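# 플라스테드 구강세정기 석 달 사용기

잇몸이 약한 분들께 조금이나마 도움이 될까 싶어 적어 봅니다.

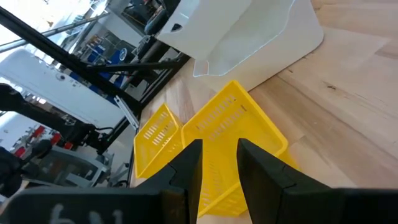

제가 플라스테드(Flarstead) 구강세정기를 들인 건 지난 2월이었어요. 스케일링을 받으러 갔다가 어금니 사이 잇몸이 부었다는 말을 듣고, 집에 오는 길에 바로 주문해 버렸지요(이럴 때만 행동이 빠릅니다). 상자를 열어 보니 본체에 물통, 노즐, 여행용 주머니까지 딸린 것이 제법 많아서 처음엔 어디에 둬야 하나 한참 고민했어요. 결국 옆면에 길쭉한 구멍이 줄줄이 난 노란 플라스틱 바구니에 담아 두고 쓰는데, 물 묻은 노즐을 넣어 두기에 이만한 것이 없더라고요. 똑같은 모양으로 두 개를 마련해서 하나는 제 것, 하나는 남편 것으로 나눠 쓰고 있습니다.

그럼 본론으로 들어가서, 수압부터 말씀드릴게요. 단계가 3개인데 첫날 멋모르고 제일 센 걸로 시작했다가 거울이며 잠옷이며 온통 물바다가 됐습니다. 잇몸도 얼얼했고요. 그래서 한 달은 꼬박 1단계만 썼고, 지금은 2단계에 정착했어요. 노즐을 입에 먼저 물고, 고개를 세면대 쪽으로 푹 숙인 다음 전원을 켜시면 됩니다. 입은 살짝만 벌려서 물이 저절로 흘러나오게 두시고요. 미지근한 물을 쓰면 시린 이도 한결 편안해요!

효과는 저한테는 꽤 좋았습니다. 칫솔질할 때 종종 비치던 피가 두 주쯤 지나니 눈에 띄게 줄었고, 고기나 나물 먹은 날의 그 답답함이 싹 가셔요. 다만 치실을 아예 끊지는 않았어요. 이와 이가 딱 붙은 자리는 아무래도 치실이 시원해서, 저녁에는 치실을 먼저 하고 세정기로 헹굽니다. 피가 계속 나시는 분은 기계부터 사지 마시고 치과에 먼저 가 보세요.

아쉬운 점도 있지요. 우선 소리가 큽니다. 밤늦게 쓰면 안방까지 들려서 식구들 눈치가 보여요. 물통 입구도 좁아 손이 들어가지 않으니 긴 솔이 따로 있어야 하고, 충전 단자 덮개는 벌써 좀 헐거워졌어요. 배터리는 2000mAh라고 적혀 있는데, 둘이서 하루 한 번씩 쓰면 일주일 조금 넘게 갑니다. 이 정도면 불만은 없어요.

전에 쓰던 딘홀름(Dinholm) 제품과 비교하면 물줄기는 플라스테드가 더 부드럽고, 손에 쥐는 느낌은 딘홀름이 나았습니다. 딘홀름은 손잡이가 가늘어서 손이 작은 분께 맞을 거예요. 교체용 노즐은 플라스테드 쪽이 구하기 쉬워서 마음이 놓이고요.

별점은 다섯 개 중에 네 개 드릴게요. 하나는 소리 때문에 뺐습니다. 노즐은 이번 달에 처음 갈아 볼 참인데, 혀 닦는 노즐도 따로 판다고 해서 같이 주문해 두었어요. 써 보고 괜찮으면 이 글 밑에 덧붙이겠습니다.

2021년 7월 3일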